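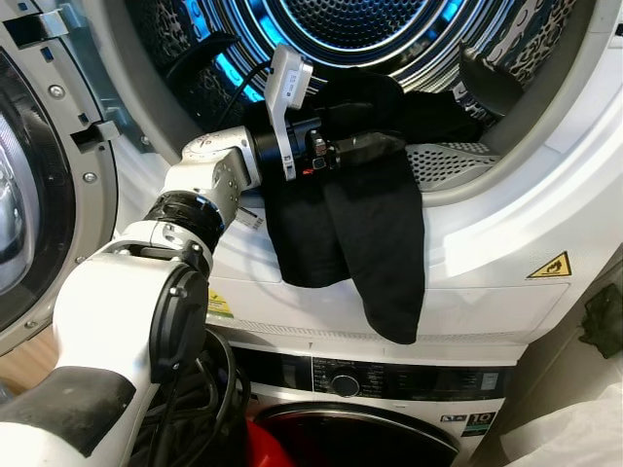

Two years in this apartment and I have finally become a person who loves laundry day! For the longest time I washed everything together, dried everything together, and then wondered why my dark things came out fuzzy and gray. Now black clothes get their own load, and the dryer gets a little attention too. The drum has a bright blue ring of light at the back, so I can check for a stray sock before I close the door (there is nearly always one, hiding behind a paddle). The lint filter sits right at the lower edge of the opening, and I clean it before every load now, even the tiny ones.

My other big discovery is shaking things out. Tights and long sleeves love to tie themselves in knots, so each piece gets one good snap before it goes in. It takes me 2 minutes, tops, and the whole load comes out so much smoother!

I also moved my drying rack over by the window for the stretchy things I'd rather not put through the heat. It's a Zeler, I found it secondhand over in Grillbridge last August, and it folds down so flat that it slides behind the bedroom door. I love it more than a rack probably deserves.

Next up is the sheets, which still come out in one giant twisted ball with a pillowcase in the middle. If you have a trick for that, please leave it in the comments!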